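Home Threads Replies Media Lists Log in

Filed under: Automation / Laundry and textiles

Lavanya Amin
February 17, 2024

Can a machine do the laundry yet? I get asked this at every family dinner, so I'm writing the long answer once. Short answer: parts of it, under conditions, slowly.

Background, so you can weigh what follows. I work on cloth handling at the Flamgate linen plant in Winport. Before that I spent six years on packaging lines. I do not sell robots and I don't own shares in anyone who does.

Washing and drying were solved long ago. People forget those are robots in every sense that matters to the person who used to do it with a tub. What's left is the handling between machines: sort, pick up, flatten, fold, stack.

Flat goods of a known size are mostly solved as well. Our Shaikh line takes a sheet by two corners and folds it faster than I can read the label. But a person has to find those two corners and clip them in. That job has barely changed in all the time the line has been there.

So the open question is narrower than "can it fold". Can it take one piece from a pile, in whatever shape it landed, and find an edge it can use?

Rigid parts spoil you. A bracket has six degrees of freedom: three for position, three for angle. A pillowcase in a heap has as many as you care to model. Pick it up and you have changed the shape you just measured.

Self-occlusion is the other half of it. Most of the cloth is hidden by the rest of the cloth. The corner you want may be underneath, and the only way to find out is to move something and look again.

Cameras mounted on the wrist help. A fixed overhead camera loses the cloth as soon as an arm moves in front of it. The wrist camera is right there at the grasp. The price is that at grasping distance a hem fills the whole view and the system no longer knows which hem it is.
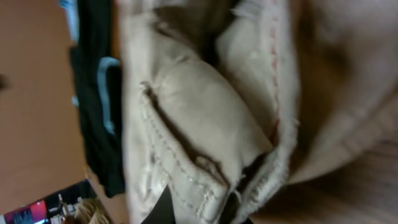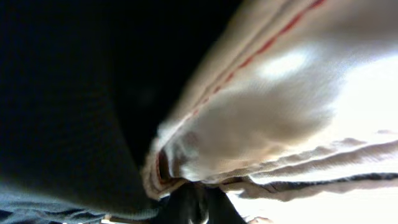
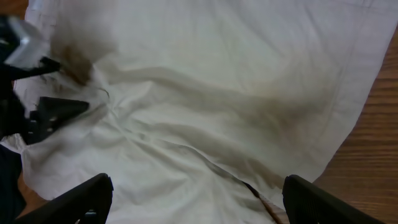 Wrist-camera views. Cloth and a hem in all three, tabletop widest in the third.

Look at the first of those and try to say which fold belongs to which layer. The red stitching is a decent landmark. The dark gaps between layers are the hard part, as a depth estimate there can be off by a full thickness of cloth and still look reasonable.

The second has a different problem, exposure. Near black on one side, blown out on the other. A person squints and carries on. A policy trained under even light may treat the bright patch as a surface with no features and place a finger badly.

The third is the easiest to read, for me and I suspect for the software. You get wood showing at the side, a ridge through the middle, fingers from more than one gripper, and a hem with a darker border. More context, less detail. You want both and you get one at a time.

Thin red lines deserve their own post. A stitched stripe is a gift: it doesn't stretch much, it runs along an edge, and it stands out against pale cloth. If I could change one thing about how linen is made, I'd put a coloured thread down every hem.

Stains are the reverse. A brown streak along a fold looks a lot like a shadow along a fold, and a shadow usually means an edge. We saw grasps go for the stain. Adding stained pieces to the training set brought that down but did not remove it.

Numbers. Our last full bench test was in August, running the Istatari controller on a pair of arms. Task: one piece in a heap on a table, find a hem, hold it at 2 points, lift clear. No folding.

1,153 attempts. 423 needed a person to step in or were called as failed. That leaves a bit over 63 per cent clean. For a lab demo, fine. For a plant, that means somebody standing beside it all shift.

The failures were dull. Finger on one side of the hem and not the other. Two layers grabbed where we wanted one. Hem slides out during the lift. A few were the arms getting in each other's way, which I count against us and not against the cloth.

Double-layer grabs are the ones I worry about. With a slip, the gripper closes to zero and you know. With two layers, everything reports success and the trouble shows up three steps later as a bad fold.

For comparison, the feeder at the next station put through 1,542 pieces in one shift that same week. She also pulled torn ones, turned inside-out ones the right way, and took her breaks. None of those were in our test.

Someone will say touch sensing fixes this. It helps. A finger that can feel thickness can tell one layer from two most of the time. It also wears out, and lint gets into everything. We're on our third set of pads.

Homes are harder than plants. At Flamgate I know the cloth, the sizes and the lighting, and I can bolt the table down. In a house there's a fitted sheet with a sock in it, on a bed, near a window.

On the other hand, homes are patient. If a basket takes four hours overnight and comes out in tidy-ish squares, plenty of people would take that. No plant manager would. I think that is why the first useful one may well be slow, domestic and bad at shirts.

What I would want to see before changing my answer: a mixed load, no resets, no cuts in the video, and the intervention count printed next to it. Speed I don't care about yet.

Replies are open. If you run cloth with two arms and have a better way of catching double layers than weighing the piece after the lift, I'd like to hear it – we tried the scale and it works for towels only.

Share Save More from Lavanya Amin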